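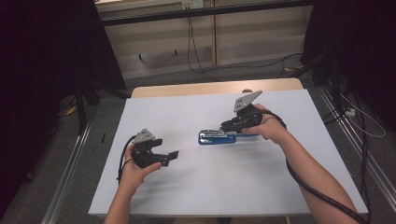

Office Helper, Part Time - Hirnik Paper and Mailing

We are looking for a friendly, careful person to join us for the busy season, starting in June, and to stay on afterward if we all get along (we usually do). The work is the kind of thing most people have done at a kitchen table at one time or another: collating, stapling, folding, filling envelopes, putting labels on straight and putting the supplies back where the next person will look for them. If you are the one in your family who always ends up assembling the programs for a wedding or the packets for the school fair, and you secretly enjoy it, please keep reading!

Hirnik is a small shop. We put together booklets, handouts and mailings for schools, churches, clubs and a few local businesses that would sooner not do it themselves. Our biggest regular customer is the Plikora summer program, which sends a welcome packet to 1,585 families, and every one of those packets has a stapled schedule inside. Right behind it comes the Celosetti concert series with 1,026 subscribers, a folded brochure and a reply card. In between there are lots of little jobs, and some of those are the nicest ones. Last spring we did 123 copies of a cookbook for a family reunion, and we all went home with a photocopy of the plum cake.

You would be working mostly with Nerea Salcedo, who runs the finishing tables, and Florencio Lozano, who does the printing and the deliveries. Nerea will show you how we like things done. Staples go in the upper left corner, parallel to the top edge unless the customer asks for something else, and pages get squared up on the table before they are stapled. She is patient about all of it and would much prefer that you ask twice than redo a box.

The hours are 9 a.m. to 1 p.m., 3 mornings a week, and we can be flexible about which ones. You can sit or stand as you like. There is some lifting, mainly cartons of paper, and Florencio is glad to help with the heavy ones. Coffee and tea are on us, and there is a microwave and a good big refrigerator if you bring your lunch and want to stay and eat with us.

You don't need experience in an office or a print shop. We would like you to be able to read a job sheet closely, keep a stack in order and stay cheerful through a long run of the same thing - some mornings it really is staples from start to finish. A little Spanish is handy on the phone, though it isn't required. Retired people, students and parents coming back to work are all very welcome.

To apply, send a short note to Consuelo Barrios at the front desk, or drop it off in person any morning before noon. Tell us a little about yourself, which mornings suit you and when you could start. A résumé is fine but a letter is just as good. Consuelo reads everything herself and will call you to set up a visit.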